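Some of you asked what I do now at work, after I wrote that I have "a new desk." I never had an old desk. So I will make a thread. It is a bit long, sorry. 1/

I am with Sipos in Pakutholm for many years. We are a home help company. We go to apartments of people who are old, or who came back from hospital, and we do the dishes, the floor, the beds, the table after breakfast. We are 49 people who do this. 2/

In March the company started a project with robots. It is called Ruketti. The idea is that a robot with two arms will do a part of the tidying in the apartments. Not next month and not in every home. But this is the idea and they told it to us quite openly. 3/

The robot practices first in a computer program. The program has rooms with furniture, kitchen things, food, plants. We call it Cokent because this is the word on the login page. I think the real name of it is longer. 4/

Four of us were asked if we want to work half of our hours on it. I said yes the same afternoon. My knees said yes before me. 5/

My work there has two parts. In the first part I move the arms myself, with two handles, and the computer keeps what I did. In the second part the robot tries alone and I look at it and write what is wrong. 6/

There are 279 tasks on our list. "Put the plate in the rack." "Bring the bread to the counter." "Make space on the table for a second person." Each one is a line in a table, and each line has a box for comments. 7/

The comment box was added because we asked for it. In the beginning there was only "done" and "not done." But in our work there is much between these two! A plate can be in the rack and still be in a place where the next person will knock it down. 8/

It took me a long time to get used to the views. In a real room I turn my head and I know where I am. In the program the room is often leaning, like on a ship, and the arms come in from below and from the side. The first week I had to go outside for air two times. 9/

The view close to the gripper is the hardest. It is near to everything, so a piece of a thing fills half of what you see and you must guess the rest from the corner. The engineers read it very fast. I am slower, but I am better now than in spring. 10/

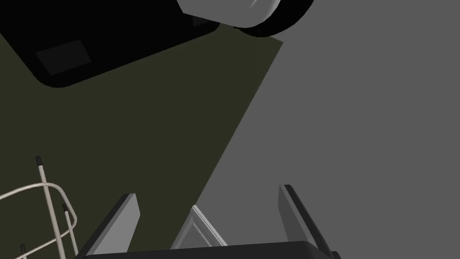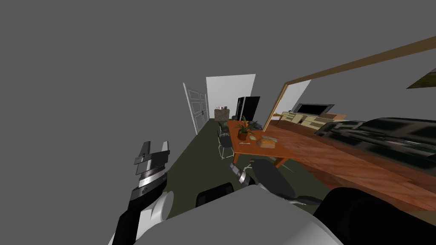 Cokent apartment, two views. The first is close over a gripper, the second has the dining table and both arms. 11/

When I look at the table in the second one I already see work. There is bread lying directly on the table. There is a plant in its pot. At the far end there is something gray, a cloth or a bag, bunched together. I would go first to the bread, and I would leave the plant where it is. 12/

Why leave the plant? In the list the plant was marked "movable." Correct, it is movable. But when you come to a person's home and the plant stands on the table, it is there because the person wants it there. If you put it on the floor, you will hear about it the next time. 13/

I wrote this in the comment box. After some days one of the engineers came to my desk with a chair and asked me to say it again slowly. We talked for 50 minutes. Now there is a third kind of thing in the list, with the name "ask first." 14/

I am proud of "ask first." I never before had a word of mine inside a computer. 15/

Now the part that is less nice. The other colleagues, those who did not go to the project, have more visits now. Four of us work half of the time at the desk, so two full people are missing on the road. The company hired one. You can do this calculation too. 16/

For some weeks there was a bad feeling in the changing room. I came in with dry shoes when it rained and the others came in with wet ones. It was not said to me directly, but one time the talk stopped when I opened the door. I understood it. I would also stop talking. 17/

What helped a little: we asked that the desk places change. Every three months one of us goes back to full visits and another colleague comes in. The management did not like it at first, they said the training is expensive. Then they agreed for one year, to try. 18/

Another thing. At the beginning the project wanted to pay us per finished task, with a goal of 300 recordings per week. We said no to this. When you are paid per recording you put the plate down quickly and you go to the next one, and then the robot learns from you how to be in a hurry. 19/

So it is by the hour, same as the visits. The number 300 stayed on the whiteboard for a long time. Then somebody wrote a shopping list over it. 20/

People ask me if I am training my own replacement. My sister asks this every time we eat together. I don't have a good answer. I can only tell what I see. 21/

I see a robot that can need many tries for one fork. A thin fork flat on a table is a terrible thing for a gripper! I do it with a fingernail, without thinking. I had to look at my own hand at home for a whole evening to understand how I do it. (I push it a little over the edge and take it from below.) 22/

I also see that it becomes better, and in the tasks with big simple things it becomes better fast. I don't want to make it smaller than it is. The colleagues who say "this will never work" did not sit next to it. 23/

And I see what is not in the list. When I come to a visit I look in the refrigerator to know if the person has eaten. I look if the mail is still lying there. I hear from the voice how the night was. There is a tall refrigerator in the Cokent apartment too, but there is nobody in that apartment who has to eat. 24/

I asked if there will be a line in the contract about this. That the visit by a person stays, also when the robot does the dishes. Management wrote us on Jul 7, 2023 that they "intend to keep visit times stable in the first phase." We printed it and it hangs next to the coffee machine. The word "intend" is underlined, and so is "first." 25/

Some small things about the desk work, for those who may start it at another company. Take the chair seriously. My back is better than with the vacuum cleaner, but my neck is worse. The handles are made for bigger hands than mine, and I waited much too long to ask for the small ones. They had them in a cupboard the whole time. 26/

Say it when the room makes you sick. I thought it was only me and I was ashamed. All four of us had it. Now there is a rule that we stop after each block and look out of the window — we have a parking lot and one birch tree, it is enough. 27/

Learn some of the words of the engineers, but keep yours also. They say "scene reset," I say "the table is laid again." When we write both in the comment, everybody understands, also the colleague who comes after me in the rotation. 28/

And ask who reads the comments. For the first month nobody read them in a regular way, and we were writing long and careful ones in a foreign language. Now there is a fixed hour for it, and one of us sits in it. 29/

A question came in while I write: does the client know? Yes. No robot is in a real home at this moment. Before one goes there, the client has to sign, and the client can say stop at any time, also in the middle of the dishes. We insisted that "stop" works by voice, because many of our people can't press a small button. 30/

Another question: do I miss the visits? I still have them, in the mornings. One lady I visit wants to know everything about it. I told her about the fork. She thought about it and said the robot should get a spoon first, like a child. I wrote this in the box too. 31/

Do I earn more? No. Same hourly rate, but I lose the travel money for the desk hours, so it is a little less. We are talking with them about this. If somebody here works in home care and has a rule for such mixed jobs in the contract, please write to me, I would like to read how it is worded. 32/

My turn at the desk goes until the end of the next rotation. After this I am back on full visits, and a colleague from the south route comes in. She is left-handed, so we have already asked for the handles to be checked. I will answer the rest of the questions tomorrow after my morning visits. 33/33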